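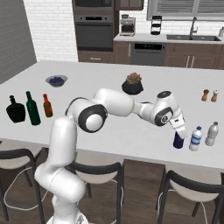 Why Do Drinks Come in Different Containers?

Water, juice, milk and soda all have the same problem. They are liquids, and a liquid will not stay where you put it. It needs something to hold it. People have been working on that problem for a very long time, and the bottles and cans in a kitchen are the latest answers.

Before bottles

Long ago, people carried water in whatever they could find. Dried gourds worked well. So did animal skins sewn into bags. Later, people learned to shape wet clay into jars and bake them hard in a fire. A clay jar could keep water cool on a hot day, but it was heavy and it broke if you dropped it.

Glass came next. More than 2,000 years ago, glassmakers found out that they could blow air through a pipe into a blob of hot, soft glass. The glass puffed up like a bubble and then hardened. This made bottles much faster to produce, and you could see what was inside them.

How a plastic bottle is made

A plastic water bottle does not start out looking like a bottle. It starts as small pellets of a plastic called PET. The pellets are melted and pressed into a shape that looks like a thick test tube. This shape is called a preform. The top of it already has the screw threads for the cap.

The preform is heated until it is soft. Then it goes inside a metal mold, and air is blown into it. It stretches out until it touches the mold on every side. When the plastic cools, it is a bottle. This is quite a lot like glassblowing, only much faster. The bottling plant in the town of Gresia can fill 3,000 bottles in the time it takes to eat lunch.
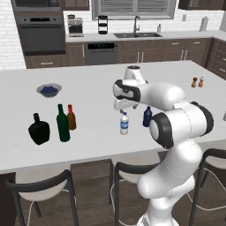 The label goes on near the end. Most labels are a thin strip of paper or plastic that wraps around the bottle and is held on with glue. The label tells you what the drink is, how much there is, and where it came from.

Look closely at an empty water bottle at home. Many have ridges around the sides. The ridges make the thin plastic stronger, in the same way that folding a sheet of paper into pleats makes it harder to bend. The bottom is usually bumpy instead of flat, and that helps the bottle stand up straight.

How a can is made

Most drink cans are made of aluminum, a light metal. A machine punches a circle out of a flat sheet and presses it into a cup. Another machine pulls the cup taller and makes its walls thinner. The wall of a finished can is about as thin as a hair, but it is strong when the can is full. The drink inside pushes out on the walls – and if it is fizzy, it pushes even harder.

The lid is made separately. It goes on after the can has been filled, and its edge is rolled together with the edge of the can so that nothing leaks.
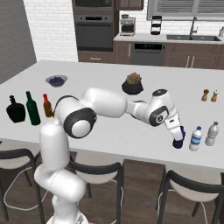

Dark colors are often used for drink containers.

Color can do a job, too. Light can change the taste of some drinks, such as milk. A dark bottle lets less light through than a clear one. Metal lets none through at all.

What happens afterward

An empty can may be melted and made into a new can. Aluminum can be used this way again and again. Plastic bottles are washed, chopped into flakes and melted. The flakes may become new bottles, or they may become carpet, rope or the stuffing in a winter coat.

Words to know

Mold: a hollow form that gives something its shape.
Preform: the small, thick tube that a plastic bottle is blown from.
Aluminum: a light, silver-colored metal.

Try it yourself

Stand a sheet of paper on its edge. It falls over. Now roll it into a tube, tape it, and stand it up again. Put a light book on top and see what the tube can hold. Try a wider tube, and then a narrow one, and write down which one held more.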